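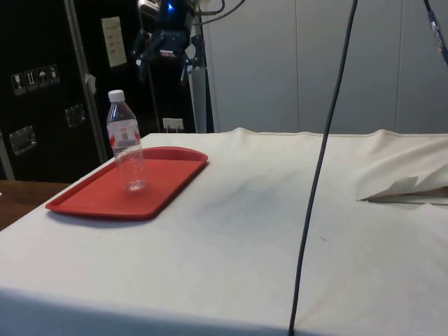
Flulisance, July

Community Hall and Catering Forum > Linen, Laundry and Storage

Thread: Creased cloth and a grey mark, treat before pressing or after?

brelen_hall
The cloth on our long table needs attention before the next supper. Off-white, large enough to cover the top right to the front edge. Two problems. First, it is creased all over, and towards the back on the right it has bunched into a fold that stands up by itself. Second, there is a faint greyish mark in the middle, to the right of the red tray.

The care label went years ago. By feel I would say a cotton-polyester blend, but I have not done a burn test and don't intend to. Cold machine wash to date, standard powder, line dried.

Question is the order of work. My inclination is to press it flat on the table with a steam iron over a blanket, then spot treat the mark. I'd like to avoid a full wash if I can, as the line is under cover and slow to dry at this time of year.

steamtable
Wrong order. Never put an iron over an unidentified mark. If there is any oil or protein in it, the heat fixes it and you will be looking at it for the life of the cloth. Spot treat, rinse, dry, inspect in daylight, then press.

Sioned Gethin
Agree with steamtable on the order. Faint grey with no defined edge usually means one of three things in my experience: metal transfer from the underside of a pan or trolley, general soil that has stuck to a trace of grease, or detergent residue that has picked up dust. They take different treatments, so it is worth ten minutes working out which.

Dab with a white cloth dampened in plain water. If grey comes off on the cloth, it is loose soil. If nothing moves, try one drop of dish liquid worked in with a fingertip and left for a quarter of an hour. If it still hasn't moved, I would suspect metal, and that wants a mild acid. Citric acid, 2 teaspoons to a litre, tested on the hem first.

mathew
I'd skip all of that and put it through at 60 with an oxygen bleach. It's a tablecloth. A blend will take it.

Sioned Gethin
A blend probably will. We don't know it is a blend. If there's any viscose in it, 60 will take the hem up and leave the middle, and then it never lies flat again.

mathew
It isn't lying flat now.

steamtable
Creases are recoverable, differential shrinkage is not. Forty degrees with the same oxygen bleach and a longer soak gets you most of the way. Check the packet for the minimum temperature, as some of them do very little when cold.

brelen_hall
Dabbed it with water at lunchtime. Very slight grey on the white cloth, mark still there. Next step is the dish liquid.

On the tray: it's plastic, rectangular, rounded corners, raised rim. I use it under water bottles so the condensation doesn't go into the cloth. Could the colour of the tray be migrating? The mark is grey and the tray is red, so I have assumed not.

steamtable
Not if the mark is grey. Dye migration from a red plastic would show as pink, and it is uncommon in moulded trays in any case. Keep using it. The rim is what matters, provided you wipe the underside before it goes down. Grit under a tray acts as an abrasive and the drag marks do come up grey.

linenpress_2
Coming back to the fold at the back. You have three options and I wouldn't choose the blanket method for any of them.

Option one, rotary iron, if someone near you has one. Feed it slightly damp, hem first, selvedge parallel to the roller.

Option two, hang it over a rail straight from a short spin and let the weight do the work. Centre line on the rail, not the hem. Removes most of the general creasing and none of the hard folds.

Option three, iron in place with a proper heat-resistant pad. A blanket traps moisture, and if the table top is varnished you will get a white bloom in the finish.

brelen_hall
Table top is varnished. Good catch, I'll drop the blanket.

mathew
I have ironed on a folded blanket on a varnished table for years with no bloom.

linenpress_2
Dry iron or steam?

mathew
Dry.

linenpress_2
Then that would explain it. He's proposing steam.

Sioned Gethin
Also worth checking whether the rumpled section is simply surplus cloth. If the cloth is deeper than the table plus its front drop, and the back edge is pushed against a wall, the extra has nowhere to go and rides up. No amount of pressing will cure that. Pull the table out a hand's width and let the back edge fall behind it, or turn the surplus under in one clean fold.

brelen_hall
The table is hard against the back wall, so that is plausible. I'll measure the cloth and the top tonight.

9.40 pm
Measured. The cloth is 2 hands deeper than it needs to be once the front drop is allowed for. Table has been moved out and the back edge now hangs down properly. The fold has relaxed but there is still a hard line where it sat.

Dish liquid has lightened the mark. Soaking at 40 overnight with oxygen bleach, then over the rail.

steamtable
Press the hard line from the reverse side while it is still damp. If it has dried fully, mist it and wait five minutes before the iron goes on.

Sioned Gethin
And look at the mark in daylight before you do. Wet cloth hides grey very well.

mathew
Still say 60.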